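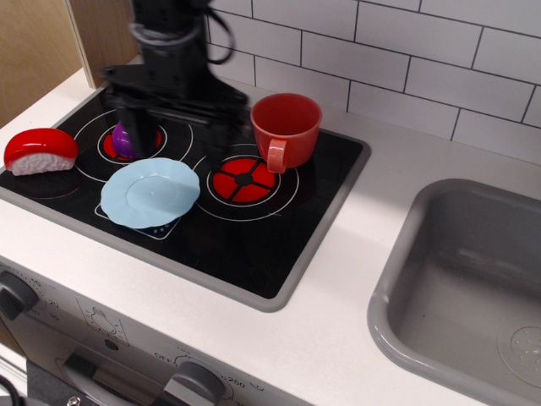

The Rinard kitchen cell, with the gripper over the left rear burner.

Murkora publishes its full upkeep guide for the Rinard kitchen cell

MAIHI, February – I've looked after the Rinard cell at Murkora for 744 running hours now, and I'm so happy to say we're putting the whole upkeep guide out for anyone to use, free! It covers one arm, one two-finger gripper and one toy kitchen, and it's the same set of pages I keep open on my bench every morning.

The guide starts with the cable, and so do I. Ours loops out to the side of the upper housing and comes back in, and that loop needs enough slack for the wrist to turn all the way both directions. Too tight and it tugs at the connector. Too long and it'll catch on something sooner or later (I've changed two connectors, so I have feelings on this). With the power off, I turn the wrist by hand and watch the loop the whole way around.

Next come the fingers. We check the bolts every 20 hours and wipe the inside faces with a dry cloth – no cleaner, it leaves a film. After that I run the cup test, 10 grasps in a row at the lowest force setting, and write down any slip.
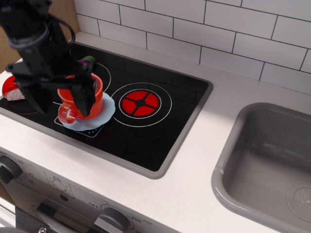
Fingers closed around the red cup, above the blue saucer.

If the cup slips more than once I don't touch the force setting. I go back and look at the finger alignment first. Nine times out of ten one finger has crept a hair on its mount, and turning up the force only hides it for a while. The guide has the shim chart we use and the order to loosen the bolts in, which took me a silly amount of time to work out.

Then there's the rim check, my favorite page! Getting a finger down inside something small shows up height errors that an ordinary side grasp will happily forgive. Watch for tilt. A tilted piece can mean the arm is sitting low, or off to one side, and there's a little table for telling which.
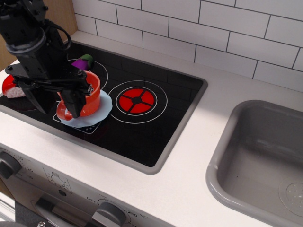
One finger inside the rim, with the piece tilted on the plate.

The kitchen gets looked after too. The printed burner rings are what I line up to when I set the arm's home points, so the cooktop gets wiped before every check and the whole unit stays clamped down. If somebody bumps it, we redo the points, even if it looks fine. I use the red disc on the right burner as my main reference, then check against the left rear ring.

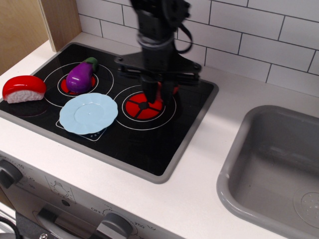
Fingertips at the right burner, with the eggplant and sushi on the left side of the cooktop.

The guide also has our spare parts list, the blank log sheets and a page of mistakes, all mine. We tried an early copy with the folks at Ukex, who sent back over 100 notes, and the section on re-seating the gripper is much easier to follow thanks to them.

Printed copies can be picked up at the Murkora front desk in Maihi, and the file is on our downloads page under Rinard. Corrections are very welcome – send them to the Murkora press desk and they'll land on my bench.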